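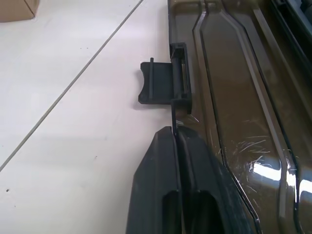
Going part-time, six months in

I dropped to four days a week in the spring, and a few people have asked how the money side works, so I'm writing it down once.

My job is scheduling deliveries for Nwachukwu, a flooring supplier in Akcombe. I have been there long enough that I could ask for Fridays off without much fear. My manager said yes in a two-line email. The paperwork took longer than the decision.

The first thing I got wrong was the pay. I assumed a fifth less work meant a fifth less in my account. My take-home fell by 304 dollars a month, less than I had planned for, as I also moved to a lower health plan and stopped paying for the parking garage. If you are doing this sum for yourself, ask payroll to run a sample pay stub. Mine did it the same afternoon. It would have saved me a weekend with a spreadsheet.

What I cut

I canceled the storage unit in Gultholm. It held a bed frame, my old tax papers and a lot of things I had been meaning to sort. I sold the frame, scanned the papers and gave most of the rest away. I also stopped buying lunch, except on Wednesdays when the whole office goes out and it would be odd to sit there with a sandwich.

I kept the gym. I go to a beginners' boxing class early in the morning and hold pads for whoever I'm paired with. I'm not good at it, but I sleep better on those days, and I thought about dropping it for maybe an hour before deciding to drop cable instead.

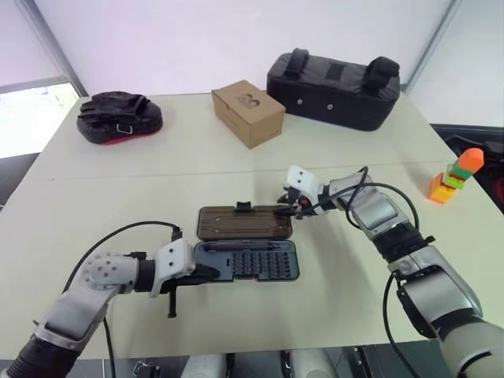
What I do with Fridays

For the first month, very little. I slept late and did laundry. I had a plan to learn bookkeeping and I opened the course two times.

Then my neighbor Ebere Babalola asked if I could drive her to her eye appointments, and those happened to fall on Fridays. The clinic is on the far side of Skimik and the bus takes two changes. We leave at nine and are home by lunch. She brings the radio station and I bring the coffee. That has turned into the fixed part of the day, and the rest fits around it: groceries, the library, calls I can't make from work.

Savings

I set up a separate account before I cut my hours and put 1000 dollars in it as a cushion. I have used it once, for brakes, and paid it back by August. I would not have wanted to start without it. A bigger cushion would be better, but I would still be waiting if I'd held out for one.

Work itself

Thursday afternoons are heavier now. Some of what used to be Friday's work simply moved back a day, and I had to say so to my manager in September. She shifted the weekly route report to someone else. Before that I was doing close to five days of work on four days' pay, so keep an eye on this one if your job has weekly deadlines.

I review the arrangement with her again in the new year. For now I plan to ask for the same hours.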